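Showing the Gripper What to Do: A Talk with Fadime Yurt

Fadime Yurt runs hand-held demonstrations at Kokau, where people teach table tasks to a robot arm by doing the tasks themselves.
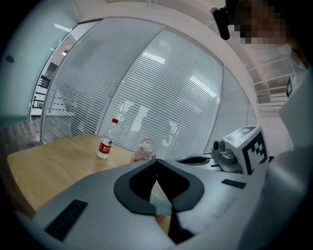 From remote control to the hand

Yurt came to Kokau from Clevcombe, where she drove an arm by remote control. She sat at a desk with two screens and a pair of handles, and the arm in the next room copied her. "I was decent at it," she says. "But I was slow. Picking up a bottle took me long enough that I stopped thinking of it as picking up a bottle. I was thinking about the handles."

At Kokau the person holds the gripper directly. The camera rides on the tool, so what gets recorded is close to what the arm will see later with the same gripper on its wrist. The markers are there so that the position of a tool can be worked out from video. Yurt had doubts at first. "I thought people would move too fast and do things the arm can't do. Some do. You can reach around a bottle in a way no arm is going to manage from where it's bolted down."

Her answer was a practice round. New people get 34 minutes with the tool before anything is kept. Most of that goes on slowing down near the object and opening the jaws early.

Bottles on a table

The bottle task sounds simple: pick one up, move it, let go. Clear plastic is hard for the model, Yurt says, and a colored cap helps more than she expected. Tinted bottles gave trouble of a different sort. "The person demonstrating has no problem seeing the thing. So they don't notice they've gone in from an angle where the jaw covers it up. Then you play it back, and for half the reach there's hardly any bottle to look at."

She now asks people to play back their own first few attempts. Jacinto Quintero, who trains the models, had been sending her lists of bad recordings at the end of each week, and the lists got shorter once people started checking for themselves.

Glass is another matter. Reflections move when the person moves, and blinds change the light over an afternoon. Quintero wanted the blinds kept in one position. Yurt wanted them changed often. "We argued about it for a while. I said the arm is going to end up in some room with windows, and it had better have seen a window." They do it her way on most days.

What a good demonstration looks like

Yurt throws out less than she used to. A fumbled grasp that the person corrects is kept, and so is a second try. She drops recordings where someone stops to talk halfway through, or where the tool gets set down with the recording still running.

A full session is 55 demonstrations, with a break whenever the person asks for one. "Wrists get tired. The tool isn't heavy, but you're holding it out in front of you. When people are tired they start dropping the bottle the last little bit, and then the arm learns to drop it too."

She still uses remote control for checking. When the trained arm gets stuck, someone takes over from the desk and finishes the task, and that recording goes back in with the others. Her old handles from Clevcombe would have been fine for that, she says. The ones at Kokau are stiffer, and she has asked for a new pair.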